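5 Türen und Fronten: Arbeitsregeln für den Greiferbetrieb

Dieser Abschnitt gilt für alle Aufgaben, bei denen der Roboter Zimmertüren, Schranktüren oder Schubladenfronten bewegt, im Simulator Zukulby ebenso wie an der realen Plattform Pruma. Die Regeln sind in beiden Umgebungen gleich. Eine Aufgabe, die im Simulator nur unter Verletzung einer Regel gelingt, wird nicht auf die Plattform übertragen.

5.1 Vor dem Anfahren

1. Aufgabendatei laden und prüfen, ob die Nummer der Szene mit dem Protokollkopf übereinstimmt.
2. Kraftgrenze im Menü Grenzwerte auf 200 N setzen. Höhere Werte nur nach Freigabe durch Kerstin Schwerdtfeger.
3. Sperrzone um das Scharnier eintragen. Bei Zimmertüren zusätzlich die Schließkante.
4. Greifer vollständig öffnen, bevor der Arm in den Nahbereich einfährt.
5. Kamerabild am Greifer aufrufen. Beide Finger müssen im Bild zu sehen sein.

Hinweis: Der Nahbereich beginnt 600 mm vor der Front. Innerhalb dieser Strecke gilt die reduzierte Geschwindigkeit, auch beim Zurückfahren.

Vorsicht: Rahmenkanten und profilierte Leisten sind keine Griffpunkte. Der Greifer darf dort weder ansetzen noch sich abstützen.

Die Greiferkamera zeigt im Nahbereich oft nur Teilflächen. Ein geöffneter Greifer dicht an einer Holzfront mit abgesetztem Rand:

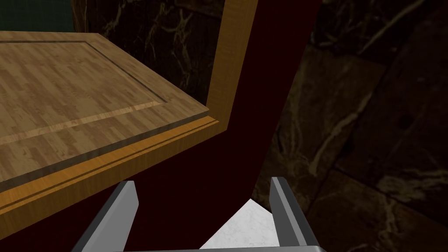

Darf der Greifer schließen, wenn die Kamera keinen Griff zeigt?
Geschlossen wird erst, wenn der Griffpunkt in der Kamera oder in der Szenenansicht eindeutig bestimmt ist. Andernfalls den Arm aus dem Nahbereich zurückfahren und neu ausrichten.

5.2 Öffnen und Schließen

1. Griffpunkt anwählen und bestätigen.
2. Greifer schließen und zwei Sekunden halten, bis die Kraftanzeige stabil ist.
3. Tür oder Front entlang der hinterlegten Bahn bewegen. Keine freie Bewegung von Hand, solange der Greifer geschlossen ist.
4. In der Endlage anhalten, Greifer öffnen, Arm gerade zurückziehen.
5. Erst danach die Basis bewegen.

Vorsicht: Meldung 902 bedeutet, dass die Kraftgrenze überschritten wurde. Lauf abbrechen und den Wert im Protokoll eintragen. Die Meldung darf nicht durch Anheben der Grenze quittiert werden.

5.3 Durchfahrt

Für die Durchfahrt ist der Abstand beider Arme zur Tür maßgebend, auch wenn nur ein Arm gearbeitet hat. Ein Greifer, der etwas hält, zählt mit der Kontur des gehaltenen Teils. Blick über den Oberkörper des Roboters in einen Flur, rechts die offene Tür: 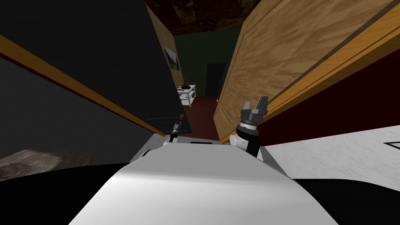 Welcher Arm wird vor der Durchfahrt zuerst eingezogen?
Zuerst kommt der Arm auf der Türseite. Der andere folgt, sobald der erste seine Ruhelage gemeldet hat. Beide gleichzeitig einzuziehen ist nur bei stehender Basis und freier Umgebung erlaubt.

1. Türwinkel in der Szenenansicht ablesen und mit dem Sollwert der Aufgabe vergleichen.
2. Arme in der genannten Reihenfolge einziehen.
3. Basis mittig zur Öffnung ausrichten.
4. Durchfahren, ohne die Richtung zu korrigieren. Ist eine Korrektur nötig, anhalten und zurücksetzen.

5.4 Protokoll

Jeder Lauf wird gespeichert, auch ein abgebrochener. Einzutragen sind Szene, Kraftgrenze, höchster gemessener Wert und der Name der bedienenden Person. Nach 2.000 Läufen wird die Aufgabendatei gesperrt und von Fabian Wyss neu geprüft. Änderungen an Sperrzonen gehen vorab an Apinya Wongsuwan. Protokolle vom Standort Grosberg liegen in einem eigenen Verzeichnis und werden nicht mit anderen zusammengeführt.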